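Filed under: Sewing & Fabric > Table and Bench Covers
11 comments | 500 shares
Last updated: February

Getting a printed cloth to lie flat (and stay flat)

Quick one, writing this between loads. I get asked about printed table and bench covers more than anything else I make, and the question is nearly always the same. It looked lovely on the screen, it arrived folded in a packet, now it's got a grid of creases and one corner that won't go down. Fixable. Mostly.

This is for polyester and poly-cotton prints, the sort you order by the metre or as a finished panel. Pure cotton is different, bit on that further down.

What you need

Iron with decent steam. Pressing cloth, an old pillowcase is fine. Tape measure. Clips or small bulldog grips. Tailor's chalk. Something flat and bigger than the cloth, so floor usually. A tube to roll it on after.

Before you order

Measure the table. Then measure it again at the other end, old tables aren't square. Mine is out by enough to see. Write down the bigger number.

Decide on overhang now. For a dining table I go 6 inches all round. For a bench or a desk, none, or just enough to tuck. Overhang on a desk gets caught in your lap and drags.

Patterns. Stripes and checks are murder, every wobble shows. Anything running parallel to the edge will tell on you. Faceted or broken-up patterns are much more forgiving, the eye doesn't have a line to follow. Fades are good too but think about which way round they go before you send the file, turning it round afterwards isn't an option if you've already had it hemmed to the shape of the table. Ask me how I know.

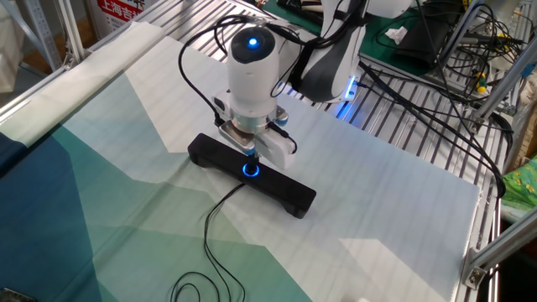 Faceted print in teals, deep blue and pale mint, going out to a light bluish-white on the right half.

Colours come out darker than your screen. Always. Pale mints and greys especially go muddy so nudge them up a touch. Get a swatch. Granent will post one, so will Darbridge, though Darbridge take ages over it. Pin the swatch up by the window and look at it at 4 in the afternoon as well as first thing. If you still like it, order.

Leave bleed. If the printer doesn't say how much, email and ask, don't guess.

When it arrives

Out of the packet straight away. Don't leave it folded till the weekend. Over the back of a chair or the bannister overnight, printed side out.

Wash it or not? If it's going anywhere near food, yes. Cool, gentle, no softener, on its own. Line dry if you can. Never the tumble dryer on hot, poly prints take a crease in there that you will not get out again, I've got one in the rag bag to prove it.

Cotton: wash it whatever happens, before any hemming. It shrinks and it shrinks more one way than the other. Ladan Taheri sent me a photo of hers where she'd hemmed first and it had pulled into a sort of lozenge. She unpicked the lot.

Pressing

Face down. Pressing cloth on top. Iron on medium for poly, and test a corner first.

Start in the middle and work out. Press, lift, move along. Don't push the iron about, pushing stretches it and thats where your wavy edges come from. Long creases first, then the cross ones. Stubborn fold line: spray of water, cloth over, hold the iron there while you count to 6, lift, leave it alone till cool. Moving it while warm puts the crease straight back in, or a new one next to it.

Do the edges last. If an edge has gone frilly it has been stretched, steam hovering just above it (not touching) will pull some of it back. Not all.

Let the whole thing cool where it is before you pick it up. Have a tea.
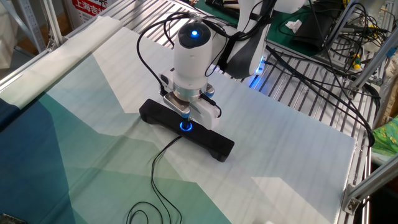

Hemming, if you're bothering. On a cover with an overhang I do a double turn and mitre the corners. On one that sits flat with no overhang I'd rather have it overlocked, or just heat cut by the printer, as a thick hem makes a ridge right where your wrists go. Chalk the line, don't trust the printed edge, it can be out. Longish stitch. Walking foot if you have one, if not then plenty of clips and go slow. Don't pull it through from the back!

Laying it

Wipe the table first, crumbs show as bumps. Roll the cloth out from one short end. Smooth with the flat of your forearm, middle outwards, same as the ironing. If it won't line up, roll it back and start again, tugging one corner just moves the problem to the opposite one.

Slippery table? Strip of rug gripper under each end. Not the whole underside, it makes the cloth sit lumpy. Slats or a gappy surface underneath want a board or a bit of thick felt first or you'll see the gaps through thin fabric sooner or later.

Corners that curl: a little weight sewn into the hem. Curtain weights, from Pacheco or any haberdashers. Cheap.

Storing

Roll, never fold. Printed side outwards on the tube, tissue between if it's a dark print. Label the end of the tube. I have a cupboard of unlabelled tubes and it's a misery every Christmas.

No space for a tube? Hang it over a padded hanger, and shift it along now and then so teh line doesn't set.

Stains

Blot. Cold water, drop of washing-up liquid, blot again from the outside in. No bleach on prints. Candle wax, let it go hard, scrape, then brown paper and a warm iron. Biro on poly, I've had no luck. Jovita Serrano in the comments says hand gel, haven't tried it, test somewhere hidden.

Will add a bit on round tables when I get a minute. Circles are a whole other page.

Tags: printed fabric, ironing, hemming, table covers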